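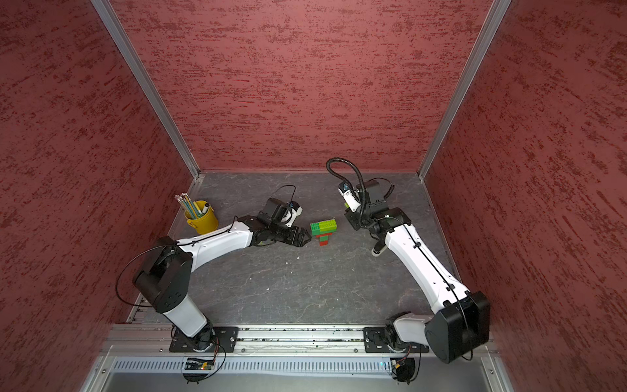
**Can I keep using my normal seed during the organic conversion period, or must everything be organic seed from the first day?**

From the first day you work under the organic rules, so you use organic seed when it is available, and you ask your certifier in writing before you sow anything else.

---

**beetfield_anna** wrote:

I put the question and the short answer on top because new people ask it every spring. But my own case is a little more complicated, and I would like to hear from those who did this already.

We are in the first year of conversion with the arable part of the farm. In the barn I still have seed of a winter barley called Renus, conventional, untreated, left from last autumn. I also wanted to buy Menzies, the spring oat, but the dealer says the organic lot is finished and only conventional untreated is left. My certifier is Ratis. I have sent them two emails and I have no reply yet. The ground will be ready soon.

My question: has anyone received a permission for untreated seed in the first year, and how long did it take?

---

**torsten_hillside** wrote:

We had it last year, also with Ratis. It took three days after I filled in the correct form. Before that I also wrote emails and I waited for nothing. The emails go to the general office and the seed requests go to a different desk. Look on their member page for "seed derogation", and attach the note from the dealer that the organic lot is sold out. Without this note they do not start.

---

**oldmill_p** wrote:

I don't agree with the rush to ask for exceptions. If there is no organic Menzies, there are other oats. Every time we take conventional seed, the organic seed growers lose a customer, and the next year there is even less of it. We complain that the choice is small and then we make it smaller.

---

**beetfield_anna** wrote:

@oldmill_p I understand this, and in principle I am on your side. But the mill that takes my oats wants Menzies. It is written in the contract. If I grow another variety I can sell it only as feed, and in the first year I get the conventional price in any case.

@torsten_hillside Thank you, I found the form! It was under "Documents", not under "Seed". I would never look there.

---

**Gudrun Blomqvist** wrote:

I grow seed for a living, so please read my opinion with this in mind.

The organic lot of Menzies was small this year. We had a wet harvest in our area and part of the lot did not pass the germination test. So the dealer is probably telling you the truth. But "sold out at my dealer" and "sold out" are two different things. Call Parnex. They sell to farms directly, and last week they still had oats on their list. I don't know the quantity.

About the Renus in your barn: if it is from your own field, harvested before conversion, ask about it separately. Do not put it on the same form as the oats. Farm-saved seed and bought seed are handled in different ways, and I have seen a whole request come back because of this mix.

---

**kleinacker** wrote:

Parnex has a minimum order of 2,720 kg for oats. I called them for the same reason. For a small farm this is too much, unless somebody shares the order with you.

---

**oldmill_p** wrote:

So share it. That is what a forum is for. I can take a part if the price is reasonable.

---

**torsten_hillside** wrote:

Sharing is fine, but be careful with the papers. The delivery note has one name on it. The second farm needs a copy and an invoice from the first farm, and my inspector wanted the lot number on both. One year we forgot this, and I spent a long evening on the telephone.

---

**beetfield_anna** wrote:

I need 1,008 kg. If @oldmill_p and @kleinacker take the rest together, we could do it. I would put the order on my name and write the invoices. Is the price on the Parnex list with transport or without?

---

**kleinacker** wrote:

Without. The transport is extra, and they want a place where a truck can turn. My yard is too narrow, so it must be at one of you.

I also want to say that I am not completely convinced. Conventional untreated seed is cheaper, the permission is legal, and the crop is the same oat. I don't see why a farm in its first year should pay more than it must — this is the year when we have the least money.

---

**Gudrun Blomqvist** wrote:

@kleinacker The permission exists for the case when organic seed cannot be found. If Parnex has it, then it can be found, and Ratis can check the list as easily as you. A price difference is not accepted as a reason. I don't say this because I sell seed (I don't grow any oats this year).

---

**kleinacker** wrote:

OK, I did not know they check the list. Then I am in, but only if the truck comes before I have to sow.

---

**beetfield_anna** wrote:

The truck can turn at our place, we have the beet loading area by the road. I will call Parnex tomorrow morning and ask for the date, and I will send you both a private message with the cost per farm. The Renus goes on its own form, as Gudrun wrote. It is not urgent, I will not need it before autumn.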